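If you're setting up as a face painter for kids' parties, the first thing I'd have you sort out (before the glitter, I promise!) is your booking sheet. Mine began as a scribble on the back of an envelope, and Jytte Ravn kindly talked me into doing it properly.

1. Write down the child's name and age, the address, and where you can park.
2. Ask how many faces. I allow 5 minutes each, and a bit more for tigers, which everybody wants.
3. Ask about allergies and sensitive skin, and offer a patch test on the wrist.
4. Take a $100 deposit and send a receipt the same evening.

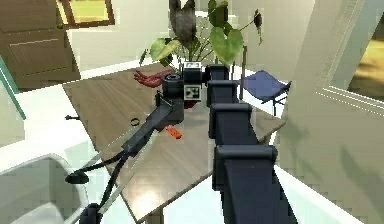

*Dark arm reaching across a wooden table.*

Once that's settled, pack your kit the night before. I like one sponge per colour, plenty of clean water and 3 good round brushes, and I keep the design cards on a ring so the little ones can flip through and choose their favourite while they wait. 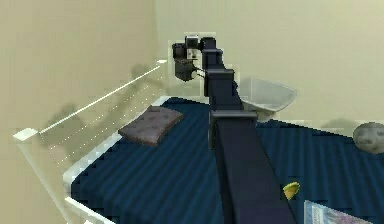
**What if a child has a cold sore or a rash?**

Skip the face and offer a washable sticker or a temporary tattoo on the arm instead. Mums and dads are nearly always lovely about it.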